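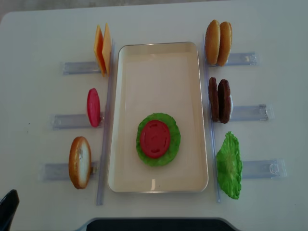

Labeling changes for prepacked and assembled foods: what Cleltville members need to do

The revised labeling guide for members of the Cleltville shared kitchen takes effect in October. The guide was last issued in full on September 1, 2018, and has been patched by memo ever since. The new text replaces the guide and all of the memos. Members should discard older copies, including the laminated sheets posted next to the walk-in cooler.

The main change concerns the line between food assembled to order and food packed ahead of sale. Under the old guide, a sandwich wrapped at the counter in front of the customer was treated the same way as one wrapped before opening and placed in the display case. The two are now separate categories. Food wrapped after the customer orders it needs no printed label, but the ingredient sheet must be kept at the point of sale and shown on request. Food wrapped before the customer orders it needs a full label, even if it is sold ten minutes later from the same counter.

Xiaoqing Zheng, who drafted the revision, asks members to pay attention to composite ingredients. A sauce, a seasoned patty or a bread bought from a supplier is itself made of several ingredients, and each of these has to appear in parentheses after the name of the component. "Burger sauce" alone is no longer accepted. "Burger sauce (soybean oil, egg yolk, vinegar, sugar, mustard, salt)" is. Where a supplier changes a recipe, the label must change with the first batch that uses the new stock. Mixed batches carry the longer of the two lists until the old stock is used up.

Allergens are to be declared in a separate statement directly below the ingredient list, in type no smaller than the list itself. The statement begins with the word "Contains" and names the allergen in plain terms: milk, not casein; wheat, not semolina. For fish, tree nuts and crustacean shellfish, the species or type is given. Sesame is to be declared on all products regardless of the amount present. Precautionary wording ("may contain") is allowed only where the member has a written cross-contact assessment on file. Several members have been printing it on everything as a default. That practice ends in October.

Ingredients are listed in descending order by weight as they go into the product, before cooking. Weights are taken from the recipe card, and the card must match what is done on the line. During the spring review Didier Rey compared recipe cards with actual portions and found the largest differences in raw vegetables and cheese, which are commonly added by hand. Members who portion by hand should weigh a sample from each shift and correct the card if the order of any two ingredients would change.

Net weight is given in both ounces and grams. A tub filled to 500 grams is labeled 500 g, with the ounce figure next to it, and the container itself is not included. Scales used for labeling are checked against the reference weights held in the office. The log sheet is kept with the weights and has to be signed each time.

Label stock. The current Fodeo thermal rolls fade when held in a heated cabinet, and dates have become unreadable before the end of service. Valentin Roussel has tested a coated roll from Hervieu that holds up better. It fits the existing printers, but the darkness setting has to be raised to 4. Members with labels left on the old rolls may use them for chilled and ambient products only. Orders for the coated stock go through the office, with a minimum of 400 labels per order.

Date marking is unchanged. Chilled assembled foods carry a use-by date counted from the day of preparation, with the day of preparation as day one. Frozen components are dated again on the day they are moved to the cooler, and both dates stay on the container.

The Trullau site follows the same guide with one exception. Bulk items sold there from open trays need a tray card in place of individual labels. Card templates are available from Hugo Hoarau.

Label drafts can be sent to Évan Royer for checking before printing. Drafts should be sent as the print file, with the recipe card and supplier specifications attached. Photos of labels already stuck on packages will be returned unchecked.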